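4.2 Brand recall and the professional services survey

Second wave went out in February, same instrument as the first. We sent 3,000 invitations to clients of mid-sized accounting and advisory firms, no incentive this time. Respondents were asked to name any firm that came to mind before seeing the list (unaided recall), then to score each listed firm on trust, value and likelihood to recommend. Grekton and Deligiannis were the two firms most often named without a prompt. Brernosero came up mainly among respondents who had already used its tax practice, so its unaided score is really a measure of its client base. See Lazaridis and Drakos for a similar problem with regional law firms.
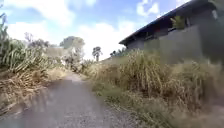

Figure 3. Paved path with dry grass and gravel edge.

Order of firms was randomised within blocks. Order of blocks was not, a limitation we come back to in 5.1. Ratings were on a scale from 1 to 11, labelled at the ends only. Bataineh (pers. comm.) has argued for labelling the midpoint too; we kept the unlabelled version to stay comparable with wave one.

Trust scores hardly moved between waves. Value scores did. Deligiannis dropped on value with respondents who had recieved a fee increase notice, and held steady with everyone else. Grekton rose on value but not on recommendation. Our reading is that clients credit a firm for price without wanting to be seen promoting it on price, though the data can't settle this. Interviews might.

Coding of the open comments was done by two coders, Pappas and Athanasiadis, working separately. Disagreements were mostly over "reputation" versus "familiarity", where people write things like "everyone knows them". Agreed rule: code as familiarity unless the comment says something good or bad about the firm. Comments on staff turnover got thier own code after the first pass.

Dundbridge was left out of the comparison tables. It changed its trading name partway through fieldwork and respondents were plainly mixing the old and new names. Raw counts are in the appendix for anyone who wants them.

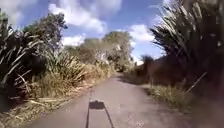
4.3 Weighting and non-response

Weighted by client sector and firm size. Small clients answered less often than large ones, as in wave one, and were weighted up. Unweighted results give the same ranking on trust, a different one on value. Both are reported.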